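Lesezeit: 4 Minuten

"Erst mal ein Jahr lang nichts kaufen"

Carla Chidiac berät Leute, die ihre erste eigene Wohnung einrichten. Von Einrichtungsratgebern hält sie wenig, von Nachhaltigkeitssiegeln noch weniger. Wir haben sie in Wesel getroffen und wollten wissen, was dann übrig bleibt.

Chidiac kommt zu spät und bestellt Leitungswasser. Sie hat zehn Jahre lang Möbel verkauft, bevor sie die Seite wechselte, und man merkt es ihr an. Fragt man sie nach Massivholz, verdreht sie die Augen. "Das Wort allein sagt Ihnen fast nichts. Welches Holz, woher, wie getrocknet, wie verleimt? Im Laden bekommen Sie darauf meistens ein Lächeln."

Ein Esstisch für 400 Euro könne durchaus ordentlich sein, meint sie. Ein teurer könne Schrott sein. Ob das nicht etwas bequem ist, so gar keine Regel anzubieten? "Regeln verkaufen Bücher", sagt sie. "Ich verkaufe Stunden."
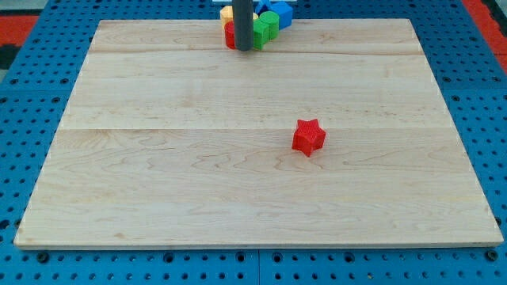

Auch die Sache mit dem Öl sieht sie nüchtern. Geölte Flächen würden gern als pflegeleicht angepriesen, dabei müsse man sie regelmäßig nachbehandeln, und das mache fast keiner ihrer Kunden. "Die kaufen die Dose, die Dose steht im Schrank, und nach zwei Wintern rufen sie mich an." Lack gelte als unschick - sie empfiehlt ihn trotzdem, vor allem Familien.

Ihr eigener Rat klingt zunächst vernünftig: ein Jahr lang mit dem Nötigsten leben, erst dann kaufen. Wer allerdings schon einmal mit zwei Kindern auf Umzugskartons gegessen hat, wird Einwände haben. Chidiac lässt das nur halb gelten. "Leihen Sie sich Klappstühle. Niemand stirbt an Klappstühlen." Belege dafür, dass ihre Kunden am Ende weniger ausgeben, hat sie nicht. Sie habe das nie ausgewertet, räumt sie ein, es sei ein Eindruck.

Und die eigene Wohnung? Dort stehe ein Sofa, das sie an einem Nachmittag im August gekauft habe, ohne Probesitzen, im Schlussverkauf. "Es ist furchtbar", sagt sie. "Ich habe es immer noch."

Kommentare (3)

Ruba H.
Zwei Winter? Mein geölter Tisch ist älter und sieht gut aus. Man muss halt mal einen Lappen in die Hand nehmen.

Benedetta Bassi
Klappstühle leihen, aber von wem denn?

prokano
Was kostet so eine Stunde bei ihr? Steht nirgends.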